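Notebook, June. Plunden ridge loop, pack and layer log

Entry written up the evening after, from the pencil notes. Nafula Chege drove the shuttle and walked the second half with me from Dulley. Times are from my watch, heights from the map.

Purpose was to do the full ridge in one day with the repaired pack and the altered wind shell, and to see whether the hip belt still slides after the new stitching. The weather was supposed to be dry until evening. It was dry until 1:40.

Start at the Dudthorpe lot, 5:25 a.m., headlamp on for the first quarter hour. Pack weighed on the shop scale the night before, 305 oz with food and no water. That is more than I wanted. The heavy items are the rope bag we didn't use and the old first aid kit, which has two of everything. Took two liters from the tap at the lot. Next water on the map is the spring below the first col.

The lower trail is in worse shape than last year. The log bridge at the second stream has dropped at one end and is slick. I went across upstream on rocks instead. Blazes are faded from there to the junction, and I lost a few minutes in the birches following what was probably a deer path. Note for anyone going up in the dark: stay left of the big split boulder.

First steep section is 1072 feet of gain with no switchbacks. Took it slowly. Hip belt held for the whole climb. The left side slipped a little once I started sweating, maybe a thumb's width, and I could pull it back without stopping. The old buckle would have needed doing over every half mile. I'd still like to try a ladder lock with teeth before we sew any more of these.

Spring was running, thin but clear. Filled one bottle, treated it, ate. 7:50.

Ridge proper from the first col to the open slabs. Wind from the northwest, steady, strong enough that I had the shell on and the hood up. Shell notes:

Cuffs are good. Could get them over gloves.
Hood still blows back when facing into it. The drawcord channel is too far from the edge. Move it forward.
Back panel doesn't ride up under the pack anymore.
Zipper pull is too small for cold fingers. Tie a cord on it.

Topped out on the high point at 9:35. The map gives it as a little over 4000 feet. Cloud was below me to the east and the far range was clear. One other party, two men and a dog, going the other way. They said the ladder on the north side was loose at the top bolt. They were right. It moves sideways when you put your weight on the second rung from the top. I went down facing in with one hand on the tree. Someone should report it to the trail office; I'll do it if Nafula hasn't already.

The descent to Dulley is long and hard on the knees. I used poles the whole way. Left pole slips under load again, same section as before. I've now cleaned that joint three times and I think the expander is worn out. Don't lend it to anyone.

Met Nafula at the Dulley shelter at 12:10. She had brought the second shell, the one with the Fukuda pattern hood. We swapped for the afternoon. That hood is better. It stays put with the cord half tight and you can turn your head in it. I'd copy it as is and forget our version. She found mine short in the back, but she was wearing it over a thicker fleece than I was.

Rain started at 1:40 on the shoulder above Plunden. Light for twenty minutes, then proper rain. We talked about going on over the last summit and decided against it. The slabs on the far side are bad in the wet, and neither of us wanted to do them tired. Took the side trail down instead, which adds distance but is in the trees. So the loop isn't complete and I'm not counting it as one.

Pack cover kept the top dry. Water got in at the bottom where it always pools, and the lower sleeping bag compartment was damp when I opened it. Needs a drain hole with a grommet. Mark it on the pattern.

Back at the car at 4:55. Feet fine, one hot spot on the right heel, no blister. Drank less than I should have, came down with half a bottle left.

For next time:

Leave the rope bag.
Split the first aid kit.
Start half an hour earlier and have a fixed turnaround at the shoulder.
Bring a second pair of gloves. The ones I had were soaked by two.
Check the 94 page guidebook insert against the new trail signs. At least two of the junction names don't match.

Still to do at the bench: hood channel, zipper cord, drain hole, pole joint (or replace). Nafula is taking the Fukuda hood apart to trace it and wants it back in one piece before the next trip.
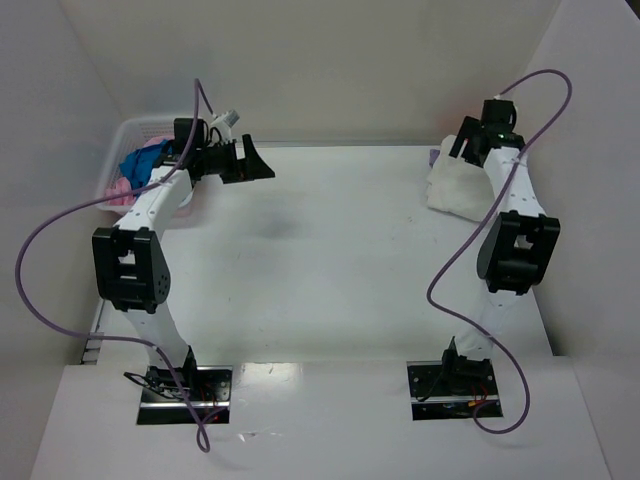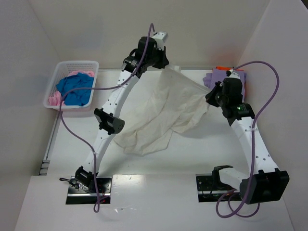
Two arms at the white worktop, with the cream cloth.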